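The loonie, the holiday and the nine-dollar mystery

Last updated: 2023-03-16
Shares 102 | Comments 8

Every March my inbox fills with the same letter from different people. They have booked a trip, they have looked up the exchange rate, they have gone to change some money, and the number on the receipt is not the number on the screen. Where, they ask, did the rest of it go? Carys Kemeys of Hosergate wrote the most polite version this year, so she gets the reply, and everyone else can read over her shoulder.

Carys changed $820 into euros at a counter in the Nerkier shopping centre. The sign above the counter said "No Commission" in letters you could read from the parking lot. She had checked the rate on her phone over a muffin that morning. By her arithmetic she came away short by the price of a decent dinner, and she wondered whether she had misread the sign.

She read it perfectly well. There was no commission. There was a rate, though, and the rate was doing the commission's job while the commission put its feet up.

The figure on your phone is the mid-market rate, the point halfway between what the big banks will pay for a currency and what they will sell it for. It is a lovely number and you will almost never be offered it. It exists for people who trade in millions and have three monitors. The counter takes that number, shaves a bit off in its own favour, and posts the result as "today's rate", as if it had been handed down with the weather forecast. The gap between the two is called the spread, and the spread is where the rent on the kiosk comes from.

I don't say this with much bitterness. Somebody has to keep a drawer full of Danish kroner on the off chance, and they ought to be paid for it. I would just like the sign to be in the same size of lettering as the rate.

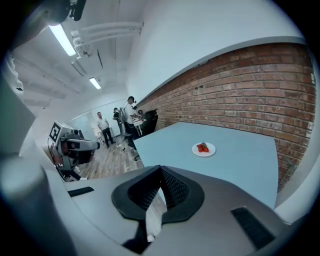 Is it cheaper to change your money before you leave or after you land?

Usually after you land, provided you take cash from a bank machine belonging to an ordinary bank and let your own bank do the converting. The airport counter tends to be the dearest option at either end of the flight, and the one in Arrivals knows you need bus fare.

That last bit about letting your own bank convert deserves a paragraph, because it catches people who are otherwise quite careful. You put your card in a machine abroad, or hand it over in a restaurant, and up comes a friendly question: would you like to pay in Canadian dollars? It feels like running into a neighbour. Decline. If you accept, the conversion is done by the machine's owner at a rate the machine's owner has picked, and he has not picked it with your holiday in mind. Choose the local currency every time, even when the screen asks whether you're sure. It asks in red, sometimes. Be sure anyway.

Your own bank will probably add a foreign transaction charge, and you should find out what it is before you go. Some cards don't have one. The people at Hamann Credit Union answered my question on this by telephone in under a minute, which I put down to my having called at lunch. My own bank sent me a pamphlet.

Several of you also asked whether you should wait for the dollar to improve. I have been writing this column long enough to have been wrong about the dollar in both directions, once in the same week. In December I told a man in Cirnau to hold off changing his money, and I am told he still mentions it at curling. If you are buying a house overseas, get proper advice. If you are buying lunch overseas, a small move in the rate will cost you less than the spread at a bad counter, and you can at least do something about the counter.

Two housekeeping matters. If you come home with leftover notes, the counter will buy them back at a different and worse rate, so you pay the spread twice. Spend them, or keep them in the drawer with the adaptors. And coins are not generally bought back at all, as I learned some years ago while holding a sock full of them.

Carys tells me she has $90 worth of euros left and is thinking of going back in the fall to use it up. The flight will cost rather more than that, but I have stopped arguing with readers about this sort of thing.

Next issue: savings accounts with teaser rates, and what happens on the morning the teaser ends. Letters to the usual address, please, and kindly leave your account number off the envelope.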